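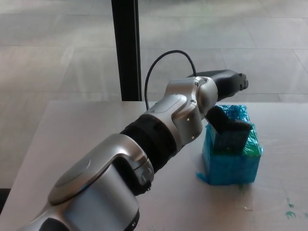
4 Erste Inbetriebnahme des Tischbackofens Bokex 419

Dieser Abschnitt gilt für die Ausführungen mit Steinplatte und mit Blechboden. Für den Kolev-Untersatz liegt eine eigene Anleitung bei.

4.1 Aufstellen

1. Ofen zu zweit aus dem Karton heben und auf eine ebene, hitzebeständige Fläche stellen.
2. Zu Wänden und Schränken mindestens 19 cm Abstand halten, auch nach oben.
3. Transportsicherung an der Tür lösen und Schutzfolie vollständig abziehen.
4. Steinplatte einschieben, bis sie hinten anliegt. Die glatte Seite zeigt nach oben.

Achtung: Die Steinplatte nicht mit Spülmittel reinigen. Sie nimmt Wasser und Geruch auf.

4.2 Leer aufheizen

1. Fenster öffnen.
2. Drehregler auf Ober- und Unterhitze stellen, Temperatur auf Maximum.
3. Ofen leer laufen lassen, bis kein Geruch mehr wahrnehmbar ist. Leichter Rauch ist beim ersten Mal normal.
4. Gerät ausschalten und bei geschlossener Tür abkühlen lassen.

Vorsicht: Gehäuse und Türglas werden heiß. Kinder fernhalten.

4.3 Erster Backgang

Für den Anfang eignen sich kleine gedeckte Pasteten oder Törtchen. Bei ihnen ist schnell zu erkennen, ob Boden und Deckel gleichmäßig bräunen.

1. Ofen auf 200 °C vorheizen und warten, bis die Kontrollleuchte erlischt.
2. Förmchen mit Abstand auf das Blech setzen. Die Skoketti-Förmchen aus dem Zubehörset müssen vorher gefettet werden.
3. Blech in die mittlere Schiene schieben und Tür schließen.
4. Nach der halben Backzeit das Blech drehen.
5. Fertiges Gebäck 3 Minuten in der Form ruhen lassen, dann auf ein Gitter stürzen.

Hinweis: Bleibt der Boden blass, das Blech eine Schiene tiefer einsetzen. Die Temperatur sollte dabei unverändert bleiben – sonst wird der Rand zu dunkel.

4.4 Ersatzteile

Türdichtung und Steinplatte können über den Kodness-Kundendienst bestellt werden. Die Bestellnummer der Dichtung lautet 506. Bei der Steinplatte bitte zusätzlich die Seriennummer von der Geräterückseite angeben.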